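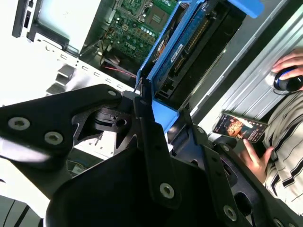

The wrist camera's view of an open Dell desktop, with the hard drive in its blue caddy.

I have taken apart a lot of old computers in my life, mostly badly, so I figured I'd be a natural at teaching a robot to do it. Ha! My first try at getting a hard drive out of its caddy took so long that the person running the session went off and made tea.

The workshop is in Dovcombe, up a flight of stairs behind a tire place, and the project is called Lerkwood. The idea is simple enough to explain to my mother (I've tried). You take control of the arm, you do a job with it, and everything gets saved: what the camera at the wrist saw, how the arm moved, when the fingers opened and closed. Do that enough times and a learning system starts to pick up the pattern for itself. Each run is called an example, and the team wants 1000 of them for the drive job alone. When I visited in March they had 600.

What surprised me was how fussy everyone is about variety. I'd pictured the same computer in the same spot, over and over, like a factory. Nope! Between runs the case gets nudged, turned, or swapped for a different one, and the lights go up or down. If every example looks alike, I was told, the arm learns one desk really well and gets hopelessly lost on the next.

Then there are the mistakes. I assumed my clumsy runs would go straight in the trash, but a fumble followed by a decent recovery gets kept, with a note on it. A run where you just give up does not. I had two of each by lunchtime, and was oddly proud of the first pair.

The wrist view takes some getting used to. The fingers look enormous, and those slotted black plates love to hide the exact thing you're reaching for. You learn to come in at a slant, stop, look, and creep forward again. After a while I caught myself leaning sideways in my chair, trying to see around a piece of metal that wasn't even in front of me.

The examples go over to a sister group in Rorport, where the training gets done. The next job on their list is memory sticks, which are smaller and, I'm told, much meaner. I've already asked for a turn.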